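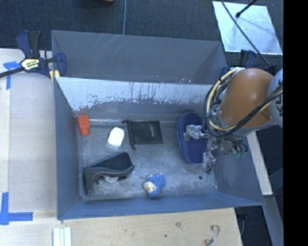
Ekrem Erdem reckons a word list without the rude words in it is half a word list, and I've had that email open in a tab for a week now. He's right, so they're back in. If you downloaded the Clemia list before Tuesday, June 26, 2018, please grab it again, as the old one skips them and also has a silly mistake in the plurals (mine).

# Clemia: a word list of allotment and kitchen garden talk

Hello! Clemia is a list of almost 2,000 words and sayings that people use on their plots, collected by me over far too many cups of tea. It started as a text file on my old laptop called "what did he just say" and grew from there. I'm not a linguist, I grow beans, so please be kind.

## What's in the folder

- `words.csv` is the main list, one word or saying per line
- `sayings.txt` has the longer stuff, mostly weather rhymes and grumbles
- `sources.csv` tells you which site each entry came from

The columns in `words.csv` are `word`, `meaning`, `site`, `heard_or_read` and `notes`. The notes column is a mess. Sometimes it's a spelling I wasn't sure of, sometimes it's me wandering off about slugs. I did think about tidying it and then I read it through and rather liked it, so it stays.

## Where the words come from

Nearly all of it was heard on 3 allotment sites: Camudier, Lirico and Ekinci. Camudier is where I have my own plot, so it's over-represented and you should bear that in mind if you're comparing places. Lirico gave me the best weather sayings by miles (it floods there, they have opinions). Ekinci is the newest site and a lot of the words there came with people from other countries, so you'll find Turkish and Portuguese words for vegetables sitting next to the English ones. I've written those down the way people spelled them for me on the back of seed packets, and if I've got an accent wrong please shout!

A smaller bit was read off shed doors, noticeboards and the labels people stick in their rows. Those are marked `read`.

## Things I'd like you to know before you use it

Meanings are what I was told at the time. There are 27 entries where two people gave me flatly different meanings and I've kept both, with a slash. "Claggy" caused an argument at Lirico that went on until the flask ran out. I am staying out of it.

I've left out people's names and plot numbers. A few nicknames slipped into version 1 and I've taken them out of version 2, so please delete the old one if you've still got it knocking about.

It's mostly older gardeners, and mostly ones who like a chat. Quiet people are missing altogether, and so is anyone who only comes up in the evening when I've gone home for my tea.

## Using it

Help yourself. Put it in a quiz, a school project, a spelling checker, whatever you fancy. If you print any of it, a mention would be lovely. The file is plain UTF-8, commas between the columns, and quote marks round anything with a comma inside. Some spreadsheet programs turn the accents to soup, in which case pick UTF-8 by hand when you import it.

I'll do another batch in July when the broad beans are in and everyone's standing about complaining.

14 shares | 3 comments

**Comments**

**marrowfat:** My nan said "puddled in" for watering a leek so hard it stands up by itself. Is that in there? Couldn't find it under P.

**Tess W:** Opened it in my spreadsheet and lost all the Portuguese, then read the bit about UTF-8. Fine now, thank you. The slug notes are the best part.

**plot_behind_the_hedge:** Claggy is soil that sticks to your boots. I don't know what they're on about at Lirico.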